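Vedo Tabletop Sorting Kit
Utensil set, with handling rules for manipulation cells
Part no. VD-490
Supplied by Jultetti

Overview

The Vedo kit is a bench-scale set for repeatable pick and place work with thin, glossy and low-contrast objects. It consists of utensils, a source tray, a receiving container and colored cubes. The rules on this page are those of the Skitia handling guide, revision 15, and apply to any arm fitted with a parallel gripper. They do not replace the risk assessment for the cell.

Work surface

Use a flat white top against a plain wall. Place the container and the tray side by side, with the container on the left. The two may sit close together, but neither rim may rest on the other. Cubes stay on the table, outside the tray.

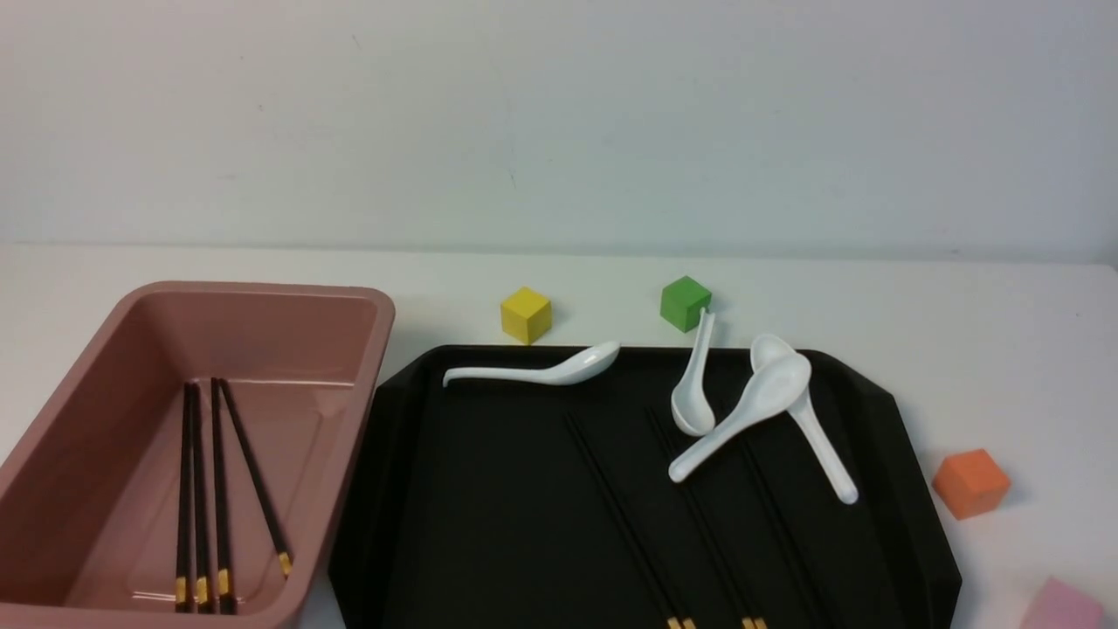

Chopsticks are moved in pairs. A pair counts as placed when both sticks lie fully inside the container and the gripper has opened and withdrawn. Sticks do not have to be parallel. A stick resting on the rim is logged as a fault and left where it is until the arm is stopped.

Spoons may overlap at the start of a run. Do not straighten them by hand between cycles. If a layout must be reset, reset all of it and open a new run number.

Gripper settings

Set the closing force to the lowest value that holds one stick through a full transfer. Approach speed above the tray is limited to 100 mm/s. Keep the fingertips clear of the tray floor on descent. Black sticks on a black tray give poor depth readings, and the height should be taken from the tray rim and checked at the start of each shift. The gold bands may be used as a visual reference for the thick end of the stick.

Access and stops

An operator may reach into the work area only with the arm in a monitored stop. Reduced speed is not a stop. The stop control must be within reach of the person watching the run, on the side away from the arm base. After any stop, confirm that the gripper is empty before restarting.
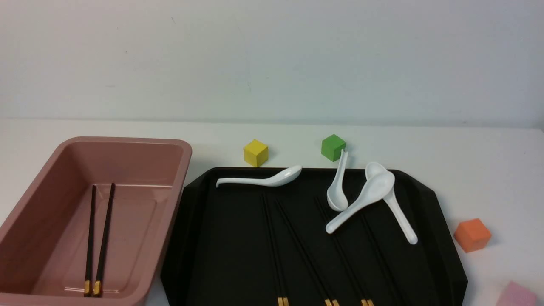 Utensils

Records

Log every run, including those that are abandoned. Each entry carries the run number, the guide revision, the gripper setting and the final position of every utensil that was moved. Head camera stills are kept with the entry. Acceptance of a new cell requires 169 logged transfers at one setting. A change of fingertip, tray or lighting resets the count to zero.

Care

Wipe the tray and container with a damp cloth. Withdraw any spoon with a chipped bowl and any stick with a loose band. Replacement utensils are ordered under the kit number.

Page revised Mar 12, 2026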